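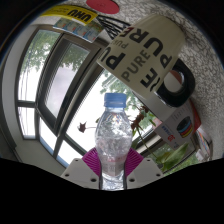 2 min read

Brurnthorpe Site, Packing and Returns
Minutes of the staff meeting on automation, August 10, 2018

1. Minutes of the last meeting
Accepted with one correction. The February trial ran for 41 shifts, not 40.

2. Gripper work
The returns team reported on the hand-held grippers. Staff use them to pick up everyday items so that the Pravura arm can be taught the same grips. Bottles are on the current list. The soft ribbed fingers hold a clear plastic bottle around the middle, one pad on each side. Mugs and small boxes are next.

935 grips have been logged so far. Two people said their wrists ached by the end of a session. Agreed that nobody uses a gripper for more than 50 minutes without a break. The team lead will put this on the rota.

3. Changes to jobs
Management said the arm will take over sorting on line 2 when Drirnero has finished the wiring. The four people on that line will move to checking and repairs. Pay grades stay the same. Staff asked for this in writing. Management agreed to send a letter to each of the four.

A question was raised about night shift, where one person would be alone with the arm. Management had no answer yet. Staff asked that the arm stay off at night until there is one. Agreed.

4. Training
Sisodia will run the operator course on site. Part-time staff asked for a morning session as well as the afternoon one. To be looked into.

Staff also asked whether time spent recording grips counts toward line targets. It does not, and targets will be lowered on those days.

5. Other business
The line 1 scanner is still slow after lunch. Reported again to maintenance.

Next meeting: date to be posted on the canteen board.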